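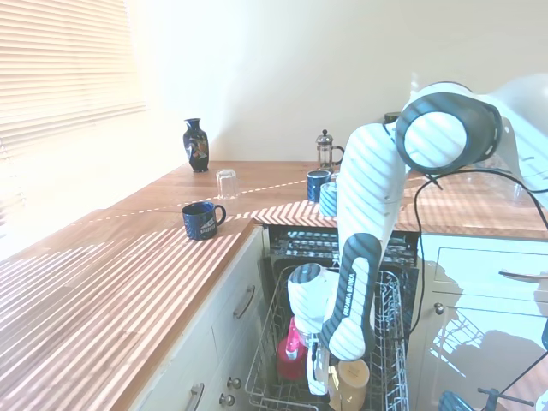
Anyone with an offer from Zatthorpe for the Lasden campus should read the housing clause before signing. The funded master's offer says "accommodation provided." What it means is that 827 a month comes out of your stipend before you see it, and you can't opt out in your first year. I did the program and finished in February. The teaching was fine and my supervisor was good. The building is fine too. You get a shared kitchen with a wooden counter, the dishwasher is built in under it, and the sun comes in through the blinds. I'm not complaining about the building. I'm complaining that the deduction is on page 9 of a document they send you after you've paid the deposit, and that the people who clean the place are on terms I would be ashamed of if I ran a university.

The cleaners work for a contractor called Esteban. They are on site 60 hours a week and are paid for fewer than that. Two of them told me this directly and one showed me a pay slip. When a group of us raised it with the student office we were told it was a matter between the contractor and its employees. The same office puts out a leaflet on ethical leadership.
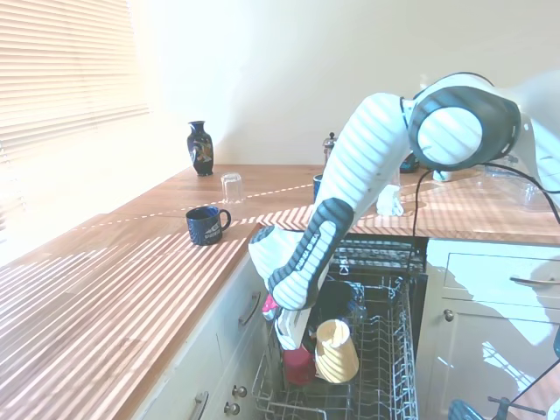
Kitchen counter and blinds, Soststead Hall

So my questions for anyone there now. Has the deduction changed for the new intake? And did they ever publish the contractor review they promised us?

Posted by Delia Carrasco, Oct 16, 2019

Severino Segura
The deduction is the same. I started this fall and it was in the offer letter, second paragraph, so they have at least moved it. I knew what I was agreeing to. I don't love it, but I looked at private rentals in Lasden and a studio near the tram line costs more than that without utilities. If you come from abroad and have no local guarantor you'll have a hard time renting anything, so for me the hall was the better deal.

No idea about the review. I haven't seen it on the portal.

Saadet Avcı
Severino, the price isn't the point. If it's such a good deal they can let people choose it. I had a cousin in town with a spare room and I still had to pay for a bed in Soststead Hall that I slept in maybe a few nights a month. I asked for an exemption and got a form. I filled in the form and got another form. By the time I had an answer (no) the term was over.

On the cleaners, Delia is right about the hours. I'd add that they were told not to talk to students. The woman who did our floor would stop talking whenever a supervisor came up the stairs. Hard to square that with all the posters about dignity at work in the lobby.

Bonifacio Montoya
I'm going to disagree with some of this. I was a student rep the year before Delia, and I sat in on the meetings about the contract. The university did ask for the time sheets and Esteban did hand them over. They showed 48 paid hours and the rest as "standby." Whether standby should be paid is a real question, and I think it should, but it was legal under the local rules at the time. Saying the university ignored it is not accurate. They were slow, and they were bad at telling anyone what they were doing.

Also, the program itself is worth it for a lot of people. I wouldn't want someone to turn down full funding because of one thread.

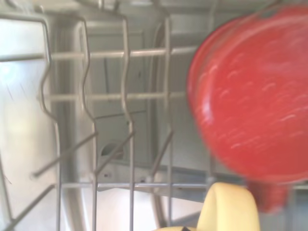 Benito Sepúlveda
"Legal under the local rules" is doing a lot of work there, Bonifacio. Zatthorpe sells the Lasden degree as the same degree you'd get at the home campus, with the same standards. At the home campus the cleaners are on the university payroll and standby is paid. If the standards only apply to what is printed on the diploma, they should say so in the brochure. I turned down a place there over this and went somewhere with less money. I don't expect everybody to do the same, but people should be able to find out before they pay a deposit.

Bonifacio Montoya
Fair enough about the home campus. I did bring that up in the meetings and the answer was that the Lasden campus is a separate legal entity. I didn't think much of that answer either.

Delia Carrasco
Thanks all. Severino, good to hear it's in the letter now. That is a real improvement and I'll take back the page 9 remark for anyone applying this year.

Bonifacio, I believe you that the meetings happened. But students weren't sent minutes, and the cleaners weren't in the room. I also don't agree that standby was standby. They were mopping. I came back from the library late most nights and they were working, the same people I'd seen at breakfast.

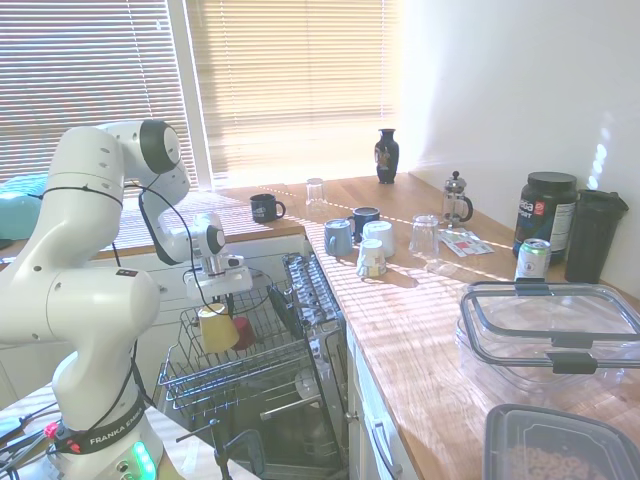 I have a copy of the letter we sent to the student office, with 70 signatures on it, and the reply, which is four lines long. If anyone in the current intake wants to follow it up I can send both. You'd need to ask for the contractor review by name. They call it the "service partner report" and if you ask for anything else they say it doesn't exist.

Severino Segura
Please send them. There is an open meeting with the dean later this term and I can ask. I still think the hall is okay for the money, but I'd like to know about the report.

Saadet Avcı
Ask about the exemption forms too while you're there. And get the answer in writing.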